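I've been through more drink bottles than I care to admit, so when the orange one from Brophy turned up in June I wasn't expecting to write a word about it. Five weeks later I'm still reaching for it every morning!

First, the colour. It's a proper warm orange, the same all over, and I can spot it from the far end of the hall when I'm already late. The surface is matte and smooth, very pleasant in the hand, and it doesn't get that greasy shine my old Flellex had after a fortnight.

The shape is what won me over, though. It's rounded and quite long, fuller higher up and then drawing in gently, so my fingers end up in the right place without thinking (I have small hands, and most big bottles feel like carrying a marrow). There's a sunken panel down one side with raised lettering running lengthways, in the same orange as the rest. Very understated, and my thumb settles into it nicely.
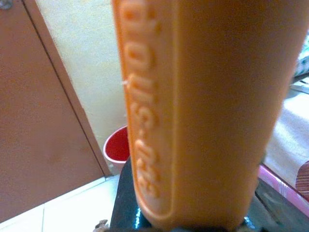

## What I'd change

Not much. The opening is a bit narrow, so you'll want a long brush, and a full one is heavier than you'd guess. I'd also love a few lines on the side for measuring, as I mix squash by eye and always overdo it. Yannick Barbier has a review up on Vimeo where he grumbles about the lid being stiff. Mine was too for the first few days, then it eased off and it hasn't leaked in my bag since.

## Would I buy another?

Yes, and I have: a second one for my sister, who kept "borrowing" mine. If they ever do it in green I'll be first in the queue.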